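What I learned from an old workstation

In December I bought a used Dell workstation from a small shop in Utham, called Grokham. I paid 195 for it, without memory and without processor, and I carried it home on the bus on my knees. My neighbor asked if I had bought a suitcase.

I wanted this kind of machine since a long time. My present computer is a laptop, and when I work with the old maps of Kostthorpe (I have 2,714 scans now) it becomes slow and I go to make tea. I drink too much tea because of these maps.

Cleaning first

I did not want to put new parts in a dirty case, so I gave the whole Wednesday evening to cleaning. I used a soft paintbrush, a hand pump for air and a cotton cloth. The brush is the same one that I use for my camera bag - please do not tell the camera bag.

The most dust was in the corners, where the air pump does not reach well. I took my time there. The gray plastic shroud I washed in the sink with a little dish soap and left on a towel until the next day.

Looking at the board

I like very much how this board is arranged. The socket for the processor sits in the center, and the memory slots are in two banks of four, one on each side of it. In my laptop everything is hidden and glued, so for me this was like opening a good toolbox. The socket had its black protective cover on, and I will leave it there until the processor arrives. The pins below are very thin and I have read too many sad stories.

There is also a coin-cell battery near the corner. I will replace it, it is a cheap part and I do not know the age of this one.

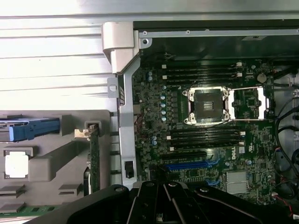 What I still need

The processor is ordered from Christodoulou, the parts seller I used the last time, and it should come in up to 24 days. For the memory I will begin with 2 modules and buy more when I have saved again. I must also find thermal paste, mine became hard like old toothpaste.

If somebody has used this type of workstation with a quiet fan, please write me which one. My desk is beside the bed.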